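In Praise of the Slow Example

My first job in Goltdale was in a repair shop, and the woman who trained me had a habit I found maddening at the time. Whenever I did something right, she made me do it again from a worse starting place. If I'd seated a part neatly with the machine square in front of me, she would turn the machine around, or slide it to the back of the bench, and go off to make tea. I've been thinking about her a good deal this year, as I spend my days gathering examples for a robot that is supposed to learn the same sort of work.

There is a feeling in our trade, and I hear it at nearly every meeting I go to, that examples are a kind of gravel. You order it by the truckload, you pour it in, and the learning system sorts it out. People ask how many we have before they ask what's in them. When I told a friend at Graltbridge that our set for one task stood at 200, he was very kind about it, the way you're kind to someone who has shown you a small garden. His team had 1000. I asked him how many had started with the arm a little off to one side, and he didn't know – and to be fair to him, a year earlier I wouldn't have known either.

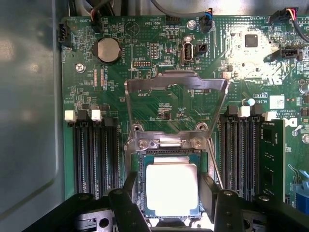 What I've come to believe is that an example is worth about as much as the care taken over its least exciting part. Everybody wants to record the pick. The pick is what gets shown to visitors, and it's over in a moment. But a person who is good with their hands does most of the thinking before that, in the little stretch when the fingers are close and haven't committed to anything. Take a processor in its socket, with the load plate swung up out of the way and one dark finger on either side of the chip. Light glares off the metal lid until it's nearly white, and that's the very surface a learner would like to judge by. I'd gladly trade a pile of brisk, perfect grabs for a few patient approaches made under that kind of light, with the small corrections left in.

Zeyu Xia and I have argued about those corrections since August. Zeyu would trim them, on the grounds that a hesitation teaches hesitation, and I'll admit there's something to it. We tried a batch at Skirkinska where I was tired and dithering, and the arm picked up my dithering faithfully, like a child picking up a swear word. So we've settled on a rule of sorts. If the operator paused to look, we keep it. If the operator paused because lunch was late, we throw it out. You can't always tell the two apart from the recording, and so we ask the operator, right then, and write the answer down. It takes 2 extra minutes and I wouldn't give them up for anything.

I'd also like to see operators named in the notes, and paid for the slow days as well as the quick ones. If you pay by the finished example you'll get finished examples, all alike, and you will have bought the same one over and over. My old teacher never would have stood for it. She'd have turned the machine around.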